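About Us | Home Builds, Shared Tools, Robots

Hi, and welcome to Tosden! If you landed here looking for a polished company with a lobby and a receptionist, sorry, we're a shared workshop with a loud compressor and a website I update when I remember to. I'm Halfdan Eskildsen, I started the place, and I still do most of the sweeping.

It began in my garage with a broken 3D printer and a neighbor who wanted the motors out of it. We got the motors out, then we got greedy and tried to build an arm. The arm was terrible. It could lift a marker and mostly it dropped the marker, but people kept stopping by to look at it, and after one long winter my wife pointed out that she hadn't parked indoors since the fall. So we rented half of a former upholstery shop (there are still tacks in the floor, wear shoes) and now 19 of us split the rent, the band saw and the coffee.

People build all kinds of stuff here - a chicken door, a pen plotter, a thing that waters tomatoes and once watered the fuse box. The project that has eaten most of my own evenings is called Flivinora. It's a gripper for picking up fabric, and someday I'd like it to fold a basket of baby clothes without me. Why fabric? I have twins, that's why! A block or a can stays the shape it is when you grab it. A little knit blanket has a different idea every time, and the fold you were aiming at is gone by the time the fingers close.

The version we use now is hand-held, so you work out a grab with your own arm before any motor gets involved. I fought that idea for months and I was wrong. You learn more about cloth in one evening of pinching it yourself than in a week of tuning code. We're on our second linkage (the first was called Hviid and it was so floppy you could hear it) and the new one has brass at the joints, and I love it.

Closed fingers, brass in the linkage and pale cloth on the white table:

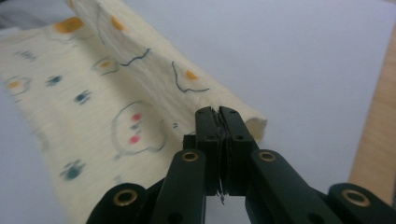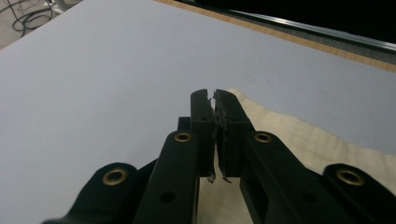
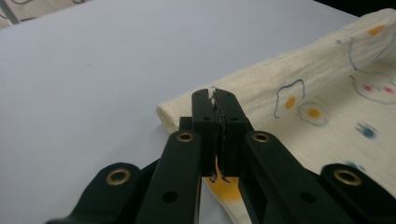 Zurholm asked at our last open bench why we don't just use suction and be done with it, and said a vacuum cup would beat two fingers on anything flat. Fair question, and I went and tried it with a shop vac and a cup off an old label machine. On a stiff cotton napkin it was great. On ribbed knit it pulled air straight through and made a rude noise, so fingers it is, at least for me. If you want to prove me wrong, bench 2 is open and the shop vac is all yours.

The pads are where we spend our money. Too slick and the cloth slides out, too grabby and it won't let go when you open up. I've glued on drawer liner, bike tube, the backs of old gardening gloves and something from a craft store that shed all over my sweater. If you have a favorite, bring a scrap!

Joining is simple. Come to an open bench, meet us, and if you still like us after the tour it's 70 dollars a month, which covers the machines and all the screws you can find. Bring your own safety glasses. You don't need to know how to code or solder, and half of us learned here by ruining something small. Kids are welcome with a grown-up, dogs not so much (the tacks, again).

Drawings for Flivinora are in the binder by the door. I keep meaning to put them online. The next batch of linkage parts gets cut when there are enough names on the sheet, so go write yours down.

Page last updated July 21, 2020

Comments

breadboard_betty: Have you tried silicone oven mitt for the pads? I cut up an old one for a sock sorter and it held up pretty well. Use contact cement, super glue peels right off.

Marlo T.: is the band saw fixed yet

Halfdan: Yes! New blade too. Betty, the oven mitt is going on this weekend, thank you.

We use cookies to remember your preferences and see which pages get read. By staying on this site you agree to our cookie policy. Accept | Manage settings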